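Accueil | Nouvelles | Poésie | Feuilletons | Connexion

La vaisselle de Vunar

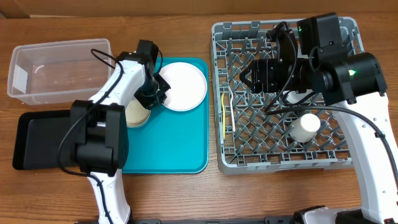
Deux assiettes sur un plateau turquoise.

Le car part à 8 heures. Pas dormi. La maison sent le carton, la poussière, un peu le savon. Ma tante veut les clés avant midi, elle l'a redit au téléphone, deux fois, puis elle a raccroché sans dire au revoir.

Vunar, trente-sept ans qu'on y passe le mois d'août. Trente-sept étés et il me reste une valise, une seule, déja pleine.

Qu'est-ce qu'on prend ? Le service, non. Trop lourd. Les lettres de Colstead, oui. Je les ai trouvées derrière la farine. Papier bleu, écriture penchée, pas de signature. Ma mère n'a jamais parlé de Colstead. Jamais. Plus de 90 lettres pourtant, et moi assise par terre à lire la première, la deuxième, l'heure qui tourne.

« Viens avant l'hiver. J'ai gardé ta chambre. »

Elle n'y est pas allée. Ou bien si. L'été où on nous a laissés chez la voisine, l'été des abricots, elle était revenue avec un manteau neuf et elle chantait dans l'escalier. J'avais oublié ce manteau.

Klaxon en bas. Je fourre tout dans le sac, les lettres, le pain, une assiette quand même, enroulée dans un pull. Les clés sous la pierre. Tant pis pour midi.

Au guichet l'homme demande ou je vais.

Colstead, je dis. Un aller.

Partager (37) | 8 commentaires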